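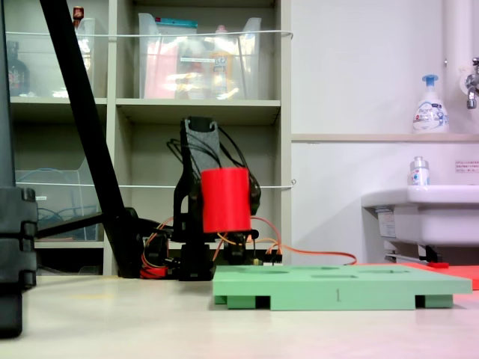

The number 1 board, light green, on the tabletop in the Hartley activity room. Storage bins are on the shelves behind.

Hartley has finished fitting out its activity room with tabletop sorting boards and a revised shelving layout, and the room reopens to morning groups on Tuesday. The work covers the main table, the sink side and the storage wall. The budget was $3000, of which $400 went to bins and labels.

The boards come from Plidden, a supplier of early-learning materials. Each stands on raised feet and carries a numeral on its front edge. Recesses in the top surface take matching pieces, and groups start with board 1 before moving to the higher numbers. Loose pieces and cylinders are kept with the board they are used with during a session and are returned to the shelves at the end of it.

An inventory in April listed 229 separate items in the room, many stored without a fixed place. Under the new plan, small bottles and packages go in clear bins on the upper shelves. Cables and spare parts go lower down. Bins are transparent so that contents can be checked without lifting them out. Glass is not accepted for the open shelves.

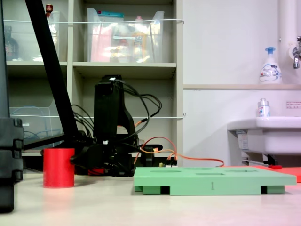
Circular holes in the top of board 1, with a red cylinder farther left on the table. A coiled blue cable is stored in a clear container on the lower shelf.

Table space is divided by use. Boards stay toward the sink end, and red pieces are set out on the flat surface behind them. Wet work remains at the sink and is not to be moved to the table while boards are out.

The same layout will be applied at the Jasley site, which has 2 smaller rooms and one shared storage wall. Hedora, which runs both sites, will review shelf labels and replacement parts after the first month of use. Requests for extra pieces should be left at the front desk before noon.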